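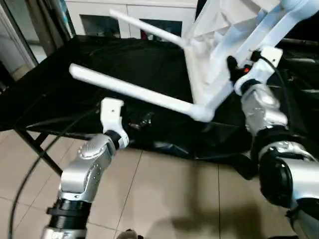
White chair on its side, right gripper closed on the frame, left one open.

Workshop tips: when the arm won't let go

Had this in March. Right gripper shut on a chair frame and stayed shut — software said open, fingers said no. Notes for next time, and for Gitau Rashidi who keeps asking.

Stop button first. Then hands. Not the other way round, ever.

Don't yank the chair. You'll strip the finger mounts, ours are only plastic. Hold the weight from underneath, get someone else on the release.

Fault 1718 in the Stolo log = gripper motor over current. Wait 90 seconds before reseting or it just trips again.
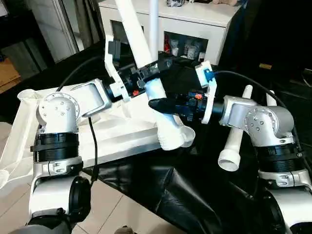 Pipe jobs are worse because both arms are on the same piece. Release one side and the other takes the lot, so support the pipe before you clear anything. Keep fingers out of the gap between the grippers, even with power off.

Check the cables too. Ours had rubbed at the wrist, tiny nick, took 17 minutes to find. Leave slack for the full turn and tie it well back from the joint.

Grip force — we'd set it at 20 or so, far too high. Now 14 and teh fault hasn't come back.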